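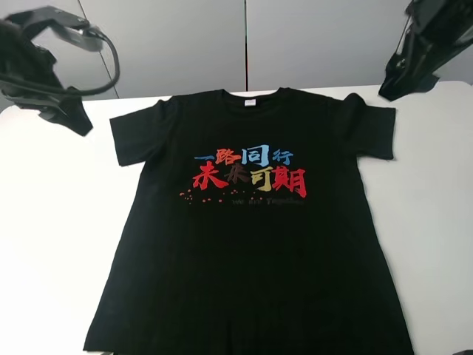

Planting a clue in a mystery novel is my favorite part of the whole job, and it's also the part I got wrong for years. My early drafts either hid the clue so well that my first readers felt cheated at the end, or I shone such a bright light on it that they had the killer by lunchtime. What finally helped was starting with one ordinary object and getting to know it before I wrote a word about it. Take a black T-shirt. If my detective finds "a shirt," I've got nothing to work with. If she finds a black crew neck with a colorful print on the chest, Chinese characters and a line of small English text, plus a little white label inside the back of the collar, I've got plenty! A witness might remember the colors and nothing else. Somebody might read the English line and somebody else might read the characters. The label might matter more than all of it, and that's the bit readers tend to skip right over.

So this is how I do it now, start to finish. I write small-town police stories set in a made-up harbor called Stisolness, but it should work for cozies or anything else with a body and a question.

Write the ending first, even if it's ugly

I know, I know, some people like to discover the killer along with the reader. I tried that with my first book and ended up with a murderer who was on a ferry at the time of the murder. Now I write one page, by hand, that says who did it, how, and what object gives them away. It's a terrible page. It has arrows on it. But I can't plant something until I know what it's supposed to grow into.

For the current book the page says that Grabner, who runs the boatyard, changed clothes at the chandlery before he went to the party, and the clothes prove it. Everything else hangs off that.

Make the object do a normal job first

When your clue first shows up, it should be there for a boring reason. It's laundry, or it's what someone's wearing while they argue about a parking space. Readers file things under whatever job they're doing at the time, and if the shirt's job is "thing Grabner wipes his hands on," that's how it gets filed.

Watch your verbs here. If the detective "notices" or "spots" something, you may as well draw a circle around it. I go back and cut those nearly every time. Compare:

She noticed a shirt hanging over the chair.

He moved the shirt off the chair so she could sit down.

Same shirt, same chair. In the second one you're thinking about whether she's going to sit, and whether she should be in that kitchen at all.

Bury it in the middle

People remember the first thing in a paragraph and the last thing. The middle gets a bit foggy, and the fog is where you want to be. I like to put my clue in the middle of a list and then have something louder happen straight after. A phone rings, a dog gets out, somebody says something rude about somebody's mother.

Don't overdo the list, though. In my second draft I had the detective going through a closet for a page and a half, and my writing group just looked at me. If a list goes on that long, readers figure there's something in it!

Show it again, differently

I give every important clue two appearances before the reveal. The first is the boring one. The second comes much later and from another angle, preferably through someone who has it slightly wrong. In my book a teenager at the bus stop swears the man she saw had "some kind of cartoon" on his chest. She isn't lying. It was getting dark, she was looking at her phone, and she saw colors. The detective goes off looking for a cartoon and the reader goes with her.

This is so much more fun than a false clue out of nowhere. The misdirection comes from a real person making a real mistake, and when the truth comes out you can go back and see how she made it.

Keep a clue sheet

Mine is a plain table with six columns: the object, who has it, the chapter it first appears in, the chapter it comes back in, what the reader thinks it means, and what it really means. I used to keep all that in my head, and then I changed a jacket from green to gray in one chapter and broke the entire plot. If you change an object, fix the sheet before you touch the manuscript. Please. I'm begging you.

I do mine in Soltico because it lets me drag chapters around, but a notebook is fine (I used one for ages, and the coffee rings gave it character).

Test it on someone who doesn't know

Afshin Yazdani from my writing group reads all my middles. I hand over the chapters up to the second appearance and ask for a list of everything that seemed odd. I don't say the word "clue." If the object is at the top of the list, I turn it down a notch, usually by making the paragraph around it livelier. If it isn't on the list at all, I ask a sneaky question later, something like "what was Grabner doing when she came in?" If the answer is "wiping his hands on something," we're good. It's in there somewhere, and that's all I need.

If the answer is a blank stare, it's too deep, and I bring it up a little. It usually takes me around two rounds to get this right. The Fludau chapter took a lot longer, but that one has a boat fire in it, and people can't remember anything after a boat fire.

A quick exercise

Pick up whatever piece of clothing is closest to you. Write down everything a stranger could learn from it, down to the label. Now choose the dullest item on your list and write a short scene where it's mentioned once, in the middle of an argument about something else. Put it away overnight, then read it to a friend and ask what they remember. If you want to share yours, stick it in the comments. I read them all, usually when I should be fixing chapter nine.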